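Former laundry manager charged with theft from Sullis care home

4/30/14

A former manager at the Sullis care home was charged with theft and forgery, the county prosecutor's office said. Lakmal Begum, 38, is accused of taking money from the personal accounts of residents during a period which ended last December.

According to the complaint, Begum was responsible for the laundry and for small purchases of clothing. Investigators say that he signed receipts in the names of residents and kept the cash. One resident, a woman of 90, lost $960. The total sum in the complaint is $2,276.

The case started when Svenja Hagedorn, a daughter of one resident, asked to see the receipts for her father. She found payments for shirts and pajamas which he never received, she told the police. "My father does not have so many clothes. I know his closet very well," Hagedorn said.

Detective Matvii Romaniuk questioned Begum two times before the arrest. Begum denies all charges. His lawyer, Indira Naidu, said that the bookkeeping at the home was in poor order and that several employees had access to the cash box.
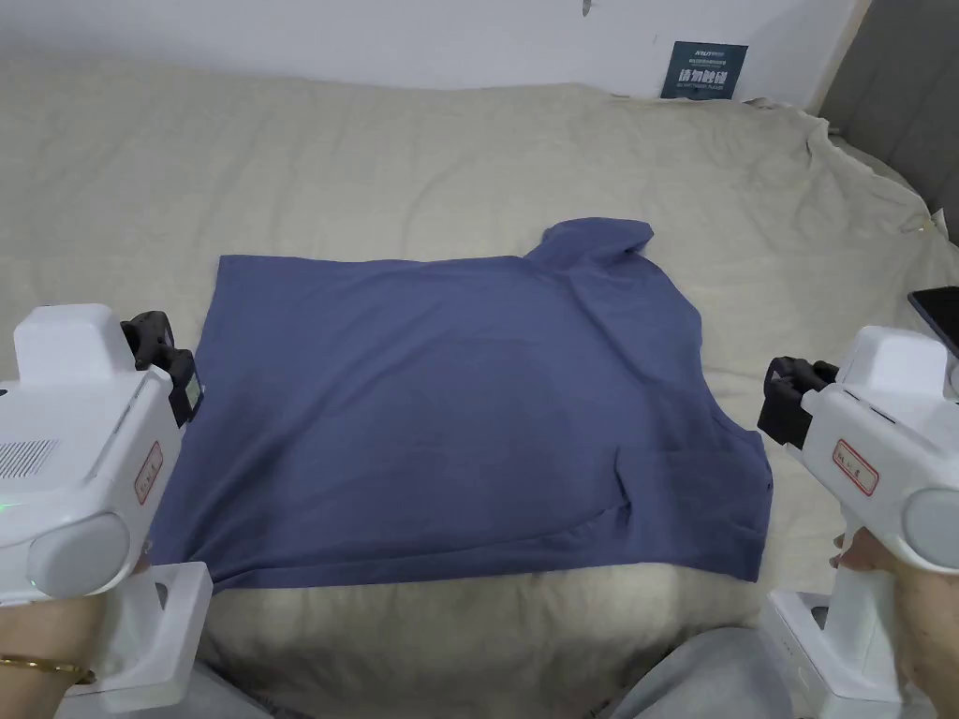 A blue-gray top spread on a bed.

The home is operated by the company Landard. Its director, Nazar Kobzar, said the company has already paid back the families and now requires two signatures for every purchase over $100. He did not want to comment on the charges.

Begum was released on bond and must stay away from the home. The next hearing has not been scheduled yet. Families who have questions about an account can contact the prosecutor's office.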